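3.2 Sources of the nutrient values

Values for the milk-based drinks were taken from three kinds of source: the label on the carton or bottle, the producer's own product sheet, and the regional food table kept at Cluselside. Where the label and the product sheet disagreed, the label was used. Where neither gave a value for a nutrient, the Cluselside figure for the nearest plain drink was entered and marked as borrowed. Borrowed values make up most of the entries for iodine and vitamin B12, and very few of those for fat, sugars and protein.

The first list held 200 drinks. We removed those sold only as powder, those with added alcohol and those for which no serving size could be found. This left 177 drinks, of which most were flavoured milks and the rest were shakes and drinking yogurts. Two producers, Pledel and Dalleter, account for a large share of the flavoured milks. Their ranges overlap in flavour but differ in the milk used: Pledel sells whole and semi-skimmed versions under the same name, and these were kept as separate entries.

All values were converted to 100 ml before any comparison was made. Labels giving values by weight were converted with the density on the product sheet or, failing that, with the density of whole milk. The second method gives slightly wrong results for thick shakes, and the seven entries affected are left out of the averages in section 4.
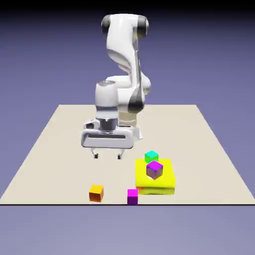
Figure 2

Calcium needed more care than the other minerals. Some labels state the calcium in the milk alone, others the total after fortification, and the wording does not always make clear which is meant. We treated a value as a total if calcium carbonate or calcium phosphate appeared in the ingredients list. The Dimaculangan shakes name no calcium salt but report far more calcium than milk could supply, so the producer's sheet was checked as well. It confirmed that milk minerals had been added.

Sugars were recorded as total sugars. It would have been useful to split added sugar from lactose, but few labels allow this. An estimate can be made from the share of milk in the recipe - we tried it for the plain vanilla drinks - and the results varied too much between producers to be worth reporting.

Energy was recalculated from fat, carbohydrate and protein using the usual factors and compared with the printed value. Small differences were put down to rounding. In one case the label of a large bottle gave 800 kJ per 100 ml, which was the value for a full serving printed in the wrong column, and it was corrected before analysis.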